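Soft Furnishings, Evening Class, Week 5: Hems and Hanging
Tutor: Gudrun Görtz 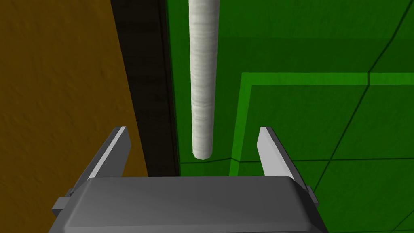

How much fabric do I need for a curtain?
Twice the width of the track, plus side hems. Shops will tell you one and a half times. Shops also sell blinds to the people who believed them.

For a finished drop of 200 cm, cut at 215. Wash cotton before cutting, or it will shorten itself later, usually when guests are due.

Pin, hang overnight, then hem. Bring your own pins on Saturday.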